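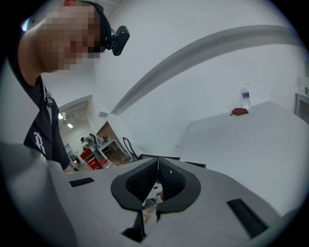 tadetti_fan
Topic: White room, white everything. Paint or leave it?
I took over a small work room at Kaplan last month, 146 square feet with one door. I want it less like a clinic by Friday and I have 520 dollars left after the floor. The walls read as mostly white, and in a black T-shirt you are the darkest thing in there. I'm leaning toward a warm gray on the long wall. Has anyone used Momard eggshell?

gridlock77
Momard eggshell is fine on a flat wall. It scuffs behind chairs. I would fix the storage first and paint last.

Fusurar_Lou
Disagree with gridlock. Paint first, while you can still move things. I did it the other way and had to shift a loaded shelf twice.

tadetti_fan
Fair points.

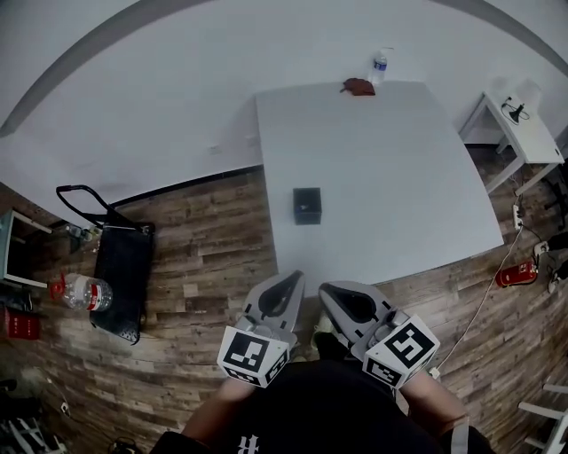
The table stays, I paid 447 for it and it's the right height for me. What I can't settle is the floor along the left side. The folding hand cart lives there with the big water jug lying next to it, plus a red box under the white shelf unit. The lamp has its own side table on the right and I'm happy with that.

gridlock77
Fold the cart and hang it on two hooks. Stand the jug up in the corner. That clears most of that side for nothing.

Fusurar_Lou
I wouldn't hang a cart on drywall without finding a stud. Put it behind the door. And with brown planks and a dark baseboard I'd skip the gray and go cream.

oldbenchguy
Cream next to a white table looks dirty. Leave the walls white and buy a rug.

Fusurar_Lou
A rug under a work chair is a pain. Mine bunched up in a week.

oldbenchguy
Get a low pile one. Mine has been down two years.

tadetti_fan
No rug, I just did the floor. I'll try the hooks into a stud and get sample pots of the gray and the cream. The lamp might move onto the big table if the cord reaches.

gridlock77
Post the samples when they're dry. Look at them at night with the lamp on too.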